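2023年11月30日 釉薬ノート 灰釉つづき

朝、工房寒い。バケツの表面に薄氷。混ぜる前に室内へ移動、しばらく放置。その間に前回の窯出し分を見直し。

前回のまとめ(自分用)
・Nindwoodの木灰、水簸したもの。長石はAckah。配合は6月の基本調合のまま、灰だけ新しい袋。
・テストピース番号23だけ調子が違う。緑が深い、流れが早い。裾にたまって玉になりかけ。棚板には落ちてない。あぶなかった。
・他は全体に黄色っぽく、つやが半端。厚がけした側はまあまあ、薄い側はかさつく。
・23は二度がけだったか? 記録なし。釉をかけた日のメモに「もう一回」とだけある。何をもう一回なのか不明。次からちゃんと書く。

袋の違いを疑う。6月の灰は指でつまむとさらさら、今回のは少しざらつく。ふるいは同じ60目を通したはず。ただし今回は乾いたまま通した分と、水で流しながら通した分がまざっている。乾式の分に炭の粒が残ってた可能性。とりあえず全部湿式でやり直す。

やったこと
乾燥重量で3,740gあった灰を、大バケツにあけて水をたっぷり。かくはんして浮いた炭をすくう。手袋必須、先週素手でやって指先が荒れた。アルカリきつい。上澄みは黄色、においは石けん水みたい。上澄みを捨てて水をかえ、また沈める。昼までに三回。三回目でだいぶ透明に近い。ぬるつきはまだある。

ここで迷う。水簸をどこまでやるか。抜きすぎると溶けが悪くなるし、抜かないと釉が縮れる。Ifeanyi Chukwuさんは「黄色が消えたらやめる」派。自分はもう一回多い。今回は半分に分けて両方試すことにした。バケツのふたに「三回」「四回」と油性ペンで書く。前に養生テープに書いたらはがれてどっちがどっちか分からなくなったので。

乾かし待ちのあいだに土の方。
Bingateの赤土、届いたのは前より柔らかい。菊練りしてもべたつく。石膏板に広げて水分を抜く。裏返すのを忘れて片面だけかちかち、そこだけ切ってもどしバケツ行き。残りは約2,000g、テストピースには足りる。本番の鉢にはまるで足りないので再注文。注文書は棚の上、だれか事務所に行く人お願いします。

同じ灰釉でも白土と赤土で全然ちがう顔になる。白土だとガラスっぽい薄緑、赤土だと茶が出て、縁のところだけ明るく抜けれる。この縁の抜けが欲しい。薄くなった所で下の色が出るだけといえばだけなんだけど、平らな板のテストピースだと縁が四辺しかなくて情報が少ない。L字に立てたのも試したが、流れは見えるけど縁の抜けはやっぱり上辺だけ。筒を輪切りにしたやつは口が薄すぎて、実際の鉢と印象がずれる。

窯の件
Uvura窯、扉側の下段がやっぱり低い。コーンの倒れ方が奥と全然ちがう。23は奥の上段だった。ということは灰の袋でも二度がけでもなく、単に場所かもしれない。うーん。比較になってない。次回は同じ釉を奥上、扉下、まん中に一枚ずつ入れる。他の人の作品の位置もあるので、詰める前に一声かけてください。棚板の釉はがし、二枚終わり。残りは明日。アルミナ塗り直しは乾いてから。

電動かくはん機の羽根、先が少し錆びてる。釉に鉄が入ったらテストの意味がないので、今日は手で混ぜた。腕がつかれた。羽根はステンレスのを買うか、当分は手。

次回の条件
・灰 三回洗いと四回洗い
・長石は両方同じ袋から
・かけは一度のみ、数を数えてから引き上げ。数えた数を書く!!
・生がけはなし、素焼きだけ
・赤土と白土の両方
・番号は裏に鉄で書き、ノートにも同じ番号と窯の位置。

かきわすれ。比重計が見当たらない。流しの下にも乾燥棚にもなし。持ってる人は元の引き出しへ。比重なしで濃さを決めるのは無理、指を入れて爪の見え方で判断するやつは人によって違いすぎる。見つかるまで釉の調整は保留、灰の乾燥だけ進める。

テストピースの形も変える。縁の抜けを一枚でたくさん見たい。型で押して、表面に段差をつけるのがたぶん早い。参考にするのは写真の灰色の成形プレート、プロセッサのチップがのってるやつ。四角い凸が出ていて、ああいう感じの角が土の板の上にあれば、釉が角で薄くなる所と根元にたまる所がいっぺんに見える。凸の高さは低いのと高めのと二種類つくってみる。角は立てたままと、スポンジで一回なでたのと両方。型は石膏、抜けやすいように凸の側面に少し傾きをつける。原型は油粘土で明日の午前中に。石膏の残りを確認すること、袋の口があいてたから湿気ってるかも。
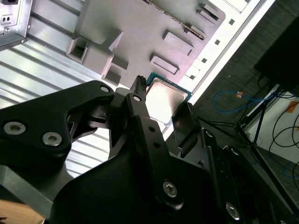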